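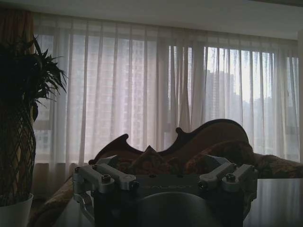
Moving from a house to a flat after so many years has been a bigger wrench than I let on to my sister, and I'm hoping some of you who've done it can tell me how long it takes before it feels like yours. We were in the same terrace in Clestanside from before the children started school, and now it's the two of us up in the air with a lift and a rubbish chute. I do like it, I should say that first. I like that the light gets in far enough to put a gleam on the back of a dark tabletop (the old dining room was like the inside of a boot, and a shiny table would have been wasted on it). But I miss having an upstairs. I miss shouting up the stairs! And I don't know a single person on our landing, which after a street where people took in your parcels without being asked feels very odd indeed.

So, questions, in no sensible order. How did you decide what to keep when you'd already moved and it still didn't fit? Do you knock on the neighbours' doors or wait to bump into them? And does anybody grow anything, or is that over for me now?

Ramil Javier
Posted Fri 15 February

Lobo wrote:

Welcome to the high life, Ramil. We did it when my knees went and I'd say it was a full year before I stopped calling the old place "home" by mistake. Don't rush yourself. The first winter I kept the car keys in my coat pocket as if I might have to go back and check the boiler.

On the neighbours, knock. Take something small, a few biscuits on a plate you want returned, and then they have to come to you with the plate. That's how I met the couple over the way and we now do each other's bins when one of us is off on holiday.

tostitz_mum wrote:

I'm going to disagree with Lobo about the knocking, in the friendliest way. When I moved into my block a very kind man came round with a cake on the first evening and I was in my dressing gown surrounded by boxes and could have cried. Some people choose a flat for the quiet. I'd say hello in the lift, say hello again, and by the third or fourth time you'll know who wants a chat and who is studying the floor numbers. There is a lady on my landing I have nodded to for years and I'm very fond of her, and I think we'd both be horrified if either of us turned up with a plate.

As for keeping things, my rule was that if I hadn't unpacked it by April it went to the charity shop with the tape still on. I broke the rule for the Christmas decorations and a fondue set.

Salvador Torres wrote:

Evening all. Retired removals man here, so I've seen a good many of these moves from the other end of a wardrobe. I've typed this out for people before, so forgive the length, and skip any bits you've already done.

1. Measure the lift before you buy anything. I don't mean the flat, I mean the lift, and the turn outside it. I once stood on a landing with a three-seater on end and the customer in tears, and back down it went to the van.

2. Live with the big pieces for a while before you start selling them. People panic in the first fortnight and get rid of the comfortable chair, then spend good money on a narrow one they can't sit in. Shift things about first. Turn the table the other way. You'd be surprised what fits when it isn't trying to stand where it stood in the last house.

3. Work out your curtains early on. You can get away with a lot in a house with a hedge, but once you've a tower of other people's windows opposite you'll want a bit of cover. Plain white sheers do very well. They let the day in and you still get the shape of the buildings through them, so you don't feel boxed up. If you've a sofa under the window, have them finished above the back of it or they'll be forever getting trapped behind the cushions.
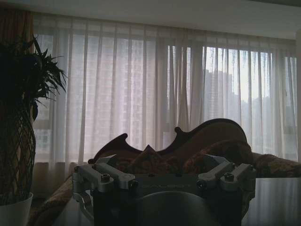 4. Find out who looks after the building and learn their name. You want to know them before you've got a leak.

5. Keep one box of things from the old place that have no use at all. My wife has a doorknob in ours. It does help.

Lobo wrote:

Good list, though I'm not with you on the sheers, Salvador. We had them and they went grey in no time - we're over the ring road, mind you - and I got sick of having them down for the wash. We've got blinds you tip with a little rod and I wouldn't go back.

Salvador Torres wrote:

Blinds are fine if you like dusting every slat! I'll grant you the ring road. A quiet wash, hang them back up damp, and the creases drop out on their own. Takes me an evening, with the radio on.

drollitz wrote:

Can I come in on the growing question, as it's been left on the side. It is not over for you at all, Ramil. I've got herbs on the kitchen sill, a lemon tree that sulks from autumn onwards, and last summer I had tomatoes in a bucket by the balcony door. Parsley is easy. Basil isn't, whatever they say, and mine collapses if I so much as look at it. Put your name down for an allotment as well if the council has them. The wait is long, but you'll be waiting anyway, so you may as well be on the list.

I side with tostitz_mum over the neighbours, by the way. Nods first, biscuits later.

Ramil Javier wrote:

Well, you are a kind lot. I've read these out over tea and there was some debate at our end too, with my other half firmly in the biscuit camp and me in the nodding one. We've settled on nodding until the end of the month. I did get a "morning" in the lift today from a gentleman with a very small dog, so that's a start.

I've looked at the box pile again and I can report that I own two fish kettles and have never cooked a whole fish. One of them is going. Drollitz, what sort of compost do you use for the parsley, and does it mind a draught?

drollitz wrote:

Ordinary multi-purpose, whatever's on offer. It doesn't mind a draught, but it hates sitting in a saucer of water, so tip that out after you've watered it.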